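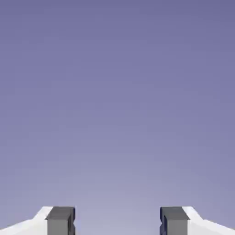 A painted wall with a soft color change is easier than most people think, if you keep the paint wet and do not hurry. Choose two colors from the same family. I like a dusky violet at the top which becomes lighter until a pale grayish lavender near the bottom, as you see here, with no line where one color stops. Mix a third color from equal parts of both, for the middle.

By Vasiliki Manolakis
9/16/25

Paint the light color first, then the middle one, and leave a narrow gap between them. Fill the gap with a clean damp brush — wide and soft — and move it from side to side until the edge disappears. Do the same with the dark color. Let the wall dry for 24 hours before you decide on a second coat.

Last updated: 9 days ago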